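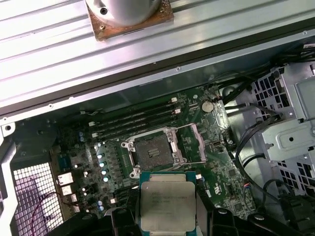 The old tower on its side, socket open and cooler off.

I've had the Firel thermal paste since January and I'm still on my first tube, so at 9 quid it's done well. It spreads easily, even in a chilly spare room, and my fan has gone from hairdryer to gentle hum – lovely! The little spatula is rubbish though (far too bendy), and the cap rolls off everything. I'd still pick it over the Sartori stuff, which cost me 18 and went on like toffee. Four stars from me.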